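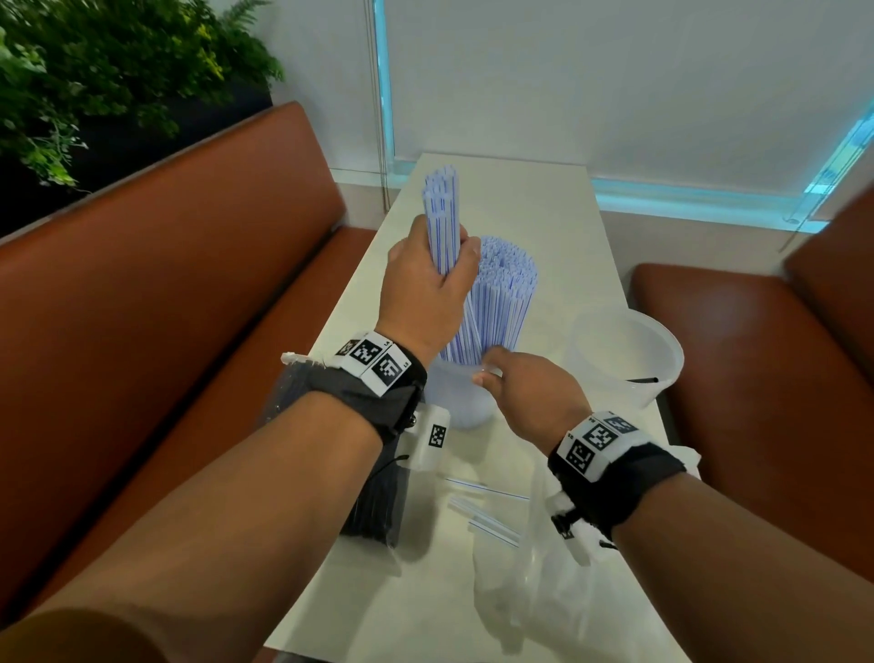

7.4 Wrist marker modules: loss of tracking during hand work

Applies to: Pulta wrist set, left and right, used with the Hinent head camera.

The head camera finds each wrist by the square markers printed on the white modules. When the markers of one wrist are not seen for more than 400 milliseconds, the recorder writes fault 974 and continues to record. There is no sound. The operator will usually not notice the fault until the session is checked, therefore please read this section before you start a long task.

Work with small items in a cup, such as drinking straws, gives this fault more often than other work. The two hands come close together, the forearms turn inward, and one module can hide the other. In October we lost most of a morning at the Dulville site in this way. Every file could be opened and looked normal, but the left wrist was frozen in place while the hand was moving.

Before the session

1. Put the strap on the wrist over bare skin. A sleeve under the strap lets it rotate.
2. Turn the module until the markers on top look upward when the hand is in working position, not when the arm is hanging down.
3. Close the strap. It must not slide when you shake the hand, but you must be able to push two fingers under it.
4. Check that the cord is not under tension. Bend the wrist fully in both directions and look if the cord pulls the module.
5. Clean the markers with a dry cloth. Do not use alcohol, it makes the print gray.
6. Hold both hands over the table for the start check and wait until both wrist signs in the recorder are green.

CAUTION: Do not close the strap tighter in order to stop rotation. If the fingers feel cold or numb, remove the strap at once and stop the work.

CAUTION: Keep the cords away from open cups and light containers. A cord that catches a rim will pull the container over when the arm is lifted.

If fault 974 appears

1. Stop the task and put down what you are holding.
2. Lay both forearms on the table, apart from each other, markers up. Wait for the green signs.
3. If one sign stays red, look at the marker on that side. Clear plastic bags and wrappers reflect light, and a piece of wrapping which lies over the marker is enough to cause the fault. Move such material away from the forearms.
4. If the sign is still red, lower the brightness of colored light strips near the table, or change your seat so that the window is not in front of the camera.
5. Repeat the start check. Begin a new recording. Do not continue the old one.
6. Write the fault in the session sheet with the time and the side (L or R).

Note: The fault must be repaired on the operator side. The software cannot fill the missing part of the movement. An earlier version tried this, and the Sundaram arm that was replaying the file closed its gripper beside the cup and pushed it from the table. Detlef Fuchs has removed the function after this event.

WARNING: Never replay a file with fault 974 on a robot arm, also not at low speed. The arm will jump when tracking comes back. Mark the file as rejected and move it to the folder "hold".

If the fault comes back after 2 new start checks, change the complete wrist set, both sides. The left and right modules are calibrated together and must not be mixed with another set. Send the faulty set to Stelios Margaritis with a copy of the session sheet. Leave the straps mounted on the modules.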